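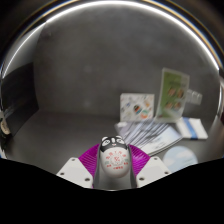 The hand-held gripper with one of the practice objects, a rounded white piece with a black-and-white animal face. (Photo: Skultdale Robotics Club)

Skultdale students to show hand-held gripper project in December

SKULTDALE - The Skultdale Robotics Club will present its Folier project at an open evening in December, starting at 7 p.m. in the school's main hall. Admission is free and there are 200 seats.

Folier is a student project on picking up everyday items. Club members work with a hand-held gripper that has two ribbed magenta fingers on white mounting plates. A camera on the tool records each attempt, and the recordings are used to train a robot arm to make the same kind of grasp.

Students have recorded 180 attempts so far this term. Of those, 114 have been checked and labeled. The rest will be finished before the open evening.

"Round things are hard," said Gordon Poirier, who leads the club. "A box has flat sides and you can be a little sloppy with it. With an egg shape you have to line up both fingers, and the students have gotten a lot more careful about that."

Practice takes place on an ordinary tabletop with other items left out on it, including a display sign with pictures of food, a card covered in small illustrations and a white box with a blue band. Members take turns with the gripper and keep a written log - object, starting position, result - for each attempt.
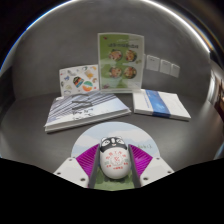
About the open evening

Visitors will be able to try the gripper themselves and talk with the students about the recordings. Younger children are welcome with an adult. Parts for the project were paid for by Gevix, and the Nguyen workshop in Skultdale lent the club its tools and bench space.

Students who want to join the club next term can sign up at the door. No experience is needed.

Contact
Gordon Poirier, Skultdale Robotics Club
Messages can be left at the school office.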